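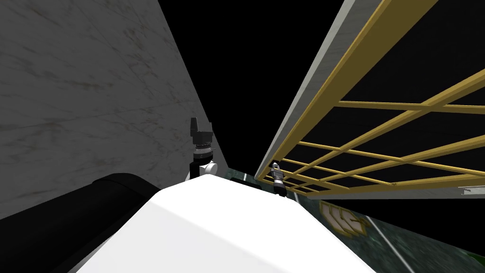
Figure 8. Practice hall in the simulator, seen from the robot, with both grippers in view past the white body shell.

Section 3. Setting Up the Practice Hall

Complete this section after you have installed the Lelteck simulator and logged in with your team account. It applies to all students entering the two-arm event of the Godthorpe robotics club. The same hall file is used for club practice and for the qualifying runs in March.

3.1 Before you start

You need a club laptop or a home computer with at least 21 GB of free disk space. You also need your team number and the hall file from the club share. Close any video calls or games before you start. The simulator will run with them open, but the arms respond late and your run times will not mean much.

3.2 Load the hall

1. Start the simulator and wait for the main menu.
2. Select File, then Open Hall.
3. Choose the file named jidby_hall. Do not choose jidby_old, which has last season's floor.
4. In the Port box, type 3499.
5. Click Connect. The status light in the lower corner turns green.
6. Select View, then Robot View.

Your view should be close to Figure 8. Check for the marble wall on the left, the gold railing on the right and the green floor with the gold logo. The area between the wall and the railing is black.

Note: If the whole window is black, the hall has not finished loading. Wait one minute. If nothing changes, disconnect and repeat from step 2.

3.3 Check the arms

The robot's body covers a good part of the floor in this view, and one gripper looks much smaller than the other due to distance. Both grippers are the same size in the model.

1. Open the Arms panel.
2. Click Home Both. Wait until both arms report Ready.
3. Set the speed limit to 500. Teams in their first season keep this setting until a coach signs their practice card.
4. Select the left arm and click Open, then Close.
5. Select the right arm and do the same.
6. Confirm that the arm you selected is the one that moved. If the other one moved, your controllers are swapped. Go to Section 5.2.

Caution: Do not click Home Both with an arm close to the wall or the railing. The homing path does not check for obstacles. A collision in the simulator breaks nothing, but it is written to your team log and the judges do read the log.

3.4 Set the start position

1. Open the Base panel and select Drive.
2. Using the arrow keys, move the robot to the start position on your task sheet.
3. Use the white line on the floor to judge your heading. Small taps work better than holding a key down.
4. Switch from Drive to Hold. The arms will not accept task commands in Drive.
5. Click Save Start and enter your team number.

Note: The start position is saved on the computer you are using - it does not follow your account. If you change laptops you have to save it again.

3.5 Run the warm-up task

1. Select Tasks, then Warm-up.
2. Read the task text to the end before you press Start. The clock begins as soon as you press it.
3. Complete the task with either arm.
4. Press Stop when you are done. The clock does not stop by itself.
5. Save the result to your team folder.

Teams that use Shimada hand controllers should run the warm-up twice, once with the controllers and once with the keyboard. Controller batteries do run out during a session, and you are allowed to finish a qualifying run on the keyboard.

3.6 Shutting down

1. Home both arms, with the robot clear of the wall and railing.
2. Click Disconnect and wait for the status light to go gray.
3. Close the simulator.
4. On a club laptop, log out of your team account and plug the laptop back in at the charging shelf.

Caution: Closing the window without disconnecting leaves port 3499 in use. The next team will not be able to connect until the laptop is restarted.

Continue with Section 4, Recording a Qualifying Run.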